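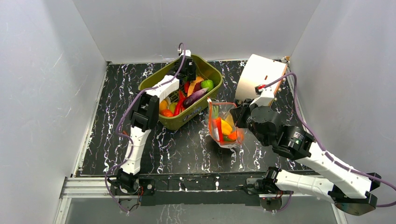

Start with the biggest vegetable and everything else sorts itself out, according to Fesel, the greengrocer I pestered for most of an afternoon. I wrote it down, went home, tried it, and squashed a tomato. So that became my project!

Search this site Go Menu

The One-Basket Project: How Do You Pack Mixed Produce?
By a second-year student, Pirden College
October

My question was pretty simple. If you only have one basket and a whole mix of fruit and vegetables, what order should they go in? I shop at the Jurkaler market with one basket (it's a long walk home, mostly downhill) and I was tired of finding soft spots on everything.

I packed and carried 29 baskets over the term. Each one got something long, something round and heavy, something soft, and a few little things like chilies. After the walk I unpacked it all on my kitchen counter and looked for dents, splits and bruises. In total 149 pieces went through my hands, and yes, I ate a LOT of soup.

Eggplant was the one I kept changing my mind about. It looks tough because it's so glossy, but the skin marks really easily. Laying it diagonally along one side worked best for me, with a cabbage at the end so it couldn't slide. Standing it upright was a disaster, it just tipped over onto the pears.

Chilies are great fillers. I bunched the long red ones together and slid them in beside the eggplant, and they stopped it rolling toward the softer stuff. Tomatoes did best in a corner, put in near the end. When I put them in the middle they got leaned on from every direction.

The basket matters too. I used a plastic one with slots in the bottom and a wide smooth rim, and I liked it much more than the cloth bag I tried first, which lets everything fall into one big lump. Packing took up to 25 minutes when I was being fussy, so I'd like to try a faster version next. I'd also weigh things properly next time, since "heavy" in my notes just means it felt heavy.

Comments (3)

Ahuja: Did you try newspaper between the layers? We always did that with pears.

marketgoer40: My eggplants go on top, always. Never had a problem, but I only live two streets away.

soupforever: Please post the soup recipe!!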